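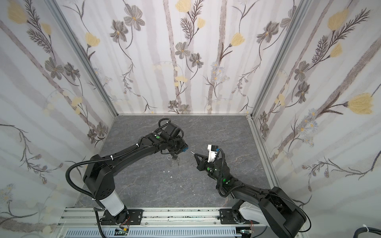 One reader wrote in after my last post to ask whether an online author talk is worth paying for when you could just buy the book and be done with it. Fair question! She'd been burned by a webinar where the writer read from notes for an hour and then the sound went. So I said I'd report back properly after the Bitard open day, which moved online this year like everything else, and I've now done the whole thing from my kitchen with a pot of coffee and a notebook.

Filed under: Book Events, History Talks, Visits

Some background for anyone new. Bitard is a small history library and lecture house that I've been going to since I moved to this side of the state. Normally the open day means cookies in the lobby, a line for the map room and a very crowded signing table. On 13 June 2020 it meant a link in my inbox and a schedule that ran from late morning until supper. I had been inside the building as recently as February, for a talk on canal towns, so it was strange to see those same rooms on a laptop (with my own face in the corner, which I covered up with a sticky note by the second session).

There were 7 sessions and I made it to five. Tickets were $34 for the day with one signed book mailed to you, and you picked your book from a list when you signed up. I picked the one on the Randis ferry, a river crossing that ran for close to a century before the bridge went in, and I picked it mostly for the cover.

The opening tour was the part I expected to skip and ended up liking best. A member of the staff walked through the stacks with a tablet, slowly, and stopped wherever people in the chat asked her to. Somebody wanted to see the card catalog, so we all went and looked at the card catalog. Somebody else asked about the basement, and down we went. On a regular open day the basement is roped off, so that was a treat – shelves and shelves of bound county newspapers, and a big flat case for the Thaler survey maps, which I had only ever seen in reproduction. She pulled out two of them and held the tablet right over the paper, and you could read the surveyor's little notes about mud. In person I'd have been standing behind someone tall.

Then the author talks. They were done as interviews, with a moderator, and I think that's the right way to do it on a screen. The Randis ferry one was terrific. The author had spent years with the toll books and could tell you who crossed with pigs and who tried to get out of paying for them. The talk on early statehouse elections was drier, and the moderator kept asking questions that were longer than the answers, but the last fifteen minutes were all audience questions and it picked up a lot. Someone asked how voters who couldn't read handled a printed ballot and we could have stayed on that for another hour.

I should say something about the tech because people always ask. Bitard used a program called Stallix that I'd never heard of. It worked fine in my browser. The live rooms were capped at 100 people, so if you came in late you got a waiting screen and then a replay link the next morning. That happened to me with the session on wartime letters and I was pretty annoyed, I'd been making a sandwich. The replay was all there but of course you can't ask anything. So log in early, and eat beforehand.

What I missed: the chatter. Half the fun of the lobby is overhearing what other people are reading, and a chat box scrolling by doesn't do that. They tried a "coffee room" between sessions and it was mostly people saying hello and asking if their microphones were on. I also missed the used book cart very much, although my shelves probably didn't.

Would I pay again? Yes, and to the reader who asked, I'd say choose the ones with a real Q&A and a moderator, and check whether the recording is included before you buy. My ferry book came in the mail nine days later, signed in green ink, with a postcard of the old landing tucked in the front. I'm two chapters in and they haven't even built the boat yet.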